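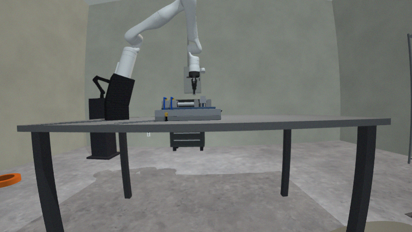
Tables and benches: Clirkell hall walk-through, Jul 13, 2018

Hi all, my notes from going round the hall before the winter craft market. I've kept the tick sheet order but added comments, as usual I had plenty to say!

1. Table legs and feet: OK
Leaned on every one (properly leaned, Sreekumar Rai can vouch for me). Two trestles by the kitchen door wobbled, so they're tagged red and out in the shed. Please don't bring them back in, even if we're short.

2. Walkways: FIX
The Chow stall plan leaves 190 cm down the middle, lovely. The side aisle is another story, with prams and boxes of jam all over it in June. Boxes go under tables this year, please.

3. Exits: OK
Both doors open outward with one push. The green sign over the back one is a bit dim but you can read it from the stage.

4. Extension leads: FIX
I found a lead with a cracked plug behind the piano and cut the end off it so it can't sneak back. Test tags on the rest are current. No piggybacking on the urn circuit! 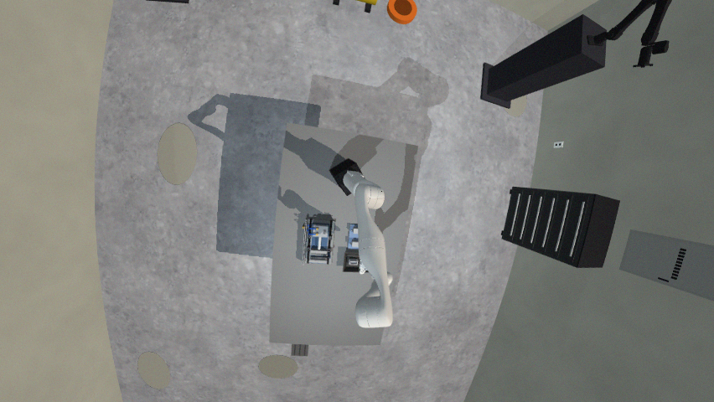

Table top and floor, from overhead.

5. Floor: OK, mostly
The mat at the front door curls up at one corner. I've put tape on it, and Rahel Tanner is pricing a new one from Skastex.

6. Numbers: OK
The limit is 194 people, stallholders included. Whoever's on the door needs the clicker, and it's in the Etura tin with the spare keys.

7. First aid kit: FIX
Out of wide bandaids, and the burn gel has expired. I'll pick up both on my way through town.

8. Kitchen: not done
It was locked and I had the wrong key. Will go back with the right one and send that page separately.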